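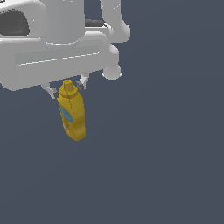 Simulated cell, mustard bottle held by the neck. Dark pads on both fingers.

ibenitez_cell
Posted April 2019
Hello all. I look after the Semodero cell at Naltby and I prepare its simulation before we touch the real one. My question is about the grip force setting. The bottle is held at the top, between the two pads, and I want to keep this grasp for the transfer. In our setup the force parameter goes up to 1,000 and I have it now at 900. My colleague tells me this is too much for a bottle neck. What do you use?
Ivana Benítez

clundach_tech
900 is too much, your colleague is right. In the simulator the bottle is a rigid body and it will never complain. On a real bottle you will push the neck oval. Start low and go up in small steps until it stops to slip.

figueroa47
I don't agree. The force number is the second problem. The first is where you hold it. With the neck grasp all the weight hangs below the pads, and when the arm brakes the bottle will swing like a bell. Take it by the body, close to the center of mass, and you can lower the force a lot.

clundach_tech
The body of this bottle is not the same width from top to bottom. If the pads are set for the neck, she must also change the opening and check the stroke again. For a slow transfer the neck is fine.

ibenitez_cell
Thank you both. The body grasp is difficult for me, the bottles will stand in a tray with walls and the fingers have no space to go down. So I must stay with the neck. I can reduce the acceleration, the cycle is not critical.

figueroa47
Then you should have said about the tray in the first post :) In this case reduce the acceleration first, and after that the force. Not both in the same test. And check the friction value of the pads in your model. We had ours at 2 since December and every grasp looked perfect. The real pads were much worse.

ibenitez_cell
I checked now and mine is also 2 - I think it came with the template. I will measure the real pads and change it before I continue with the force.

clundach_tech
Clean the pads before you measure. I still think the neck is a good choice also without the tray, but we can leave it.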